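Workshop Notebook, Bench Electronics Section
March 19, 2018
Entry by Maite Marín. Reviewed by Efren Estrella.

Subject: Force feedback pedal box for the Denus flight simulator, serial link and gauge driver

Work resumed on the rudder pedal unit. The controller board is the Stemano, revision 2, with the load cell amplifier on its own supply line as agreed at the previous review. The earlier arrangement, in which the amplifier shared the supply with the gauge motors, is withdrawn and should not be copied from the old drawings.

The left pedal channel was read at rest and at full travel. At rest the raw value settled at 371. At full travel it reached 783. The range is sufficient for the simulator, which scales whatever it is given, but the response near center is too steep. A softer curve has been entered in the firmware table and the previous table kept in the project folder under its original name.

The right pedal channel was not calibrated. Its return spring binds against the lower bracket and any figures taken now would have to be discarded. Mr. Estrella will file the bracket and refit it.

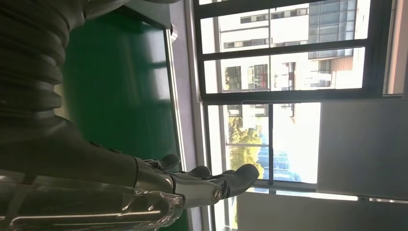
Hand and forearm, window side.

Serial link

The plug-in on the computer side sends airspeed, altitude, engine speed and flap position as one line of text, with commas between the values. The board reads the line, checks that the number of values is correct, and updates the gauges. When the simulator was paused, the altitude needle drifted slowly downward. The cause was found in the smoothing routine, which treated an empty field as zero. Empty fields are now ignored and the last good value is held.

A second fault remains open. On loading a new flight, the board sometimes misses the first line and the airspeed needle stays on its stop until the next change in value. Closing and reopening the port clears it. The start-up delay in the plug-in may be too short. This has not been tested.

Gauge driver

The Veltus stepper motors for the altimeter and the airspeed indicator were fitted to the new face plate. The altimeter runs quietly. The airspeed motor chatters at low speed, and changing the step rate moved the noise without removing it. The motor was exchanged with the spare and the chatter stayed, so the wiring or the driver channel is the likely source. The connector on that channel was crimped again and is to be checked with the meter before power is applied.

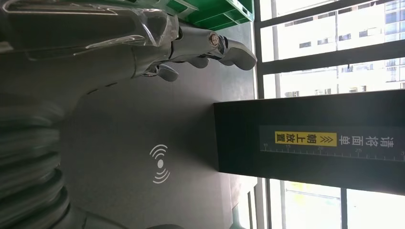 Fingers and thumb, green crate above.

The backlight strip was cut to 18 segments and mounted behind the face plate. Brightness is controlled from the panel knob and no longer follows the simulator's time of day, which made the dials hard to read at dusk.

Parts

The Matsuda rotary encoders for the radio panel have not been received. The panel layout is held until they can be measured, as the shaft length given on the data sheet differs from that on the supplier's page. Should they not be here by May, the panel will be drawn for the older type, of which there is adequate stock.

Outstanding

Right pedal bracket: E. Estrella.
Missed first line at flight load: M. Marín.
Airspeed driver channel, meter check before power: M. Marín.
Label both pedal cables at each end: either.

The firmware in use at close of work is the version with the revised pedal curve and the empty field correction. The copy on the bench computer has been updated to match.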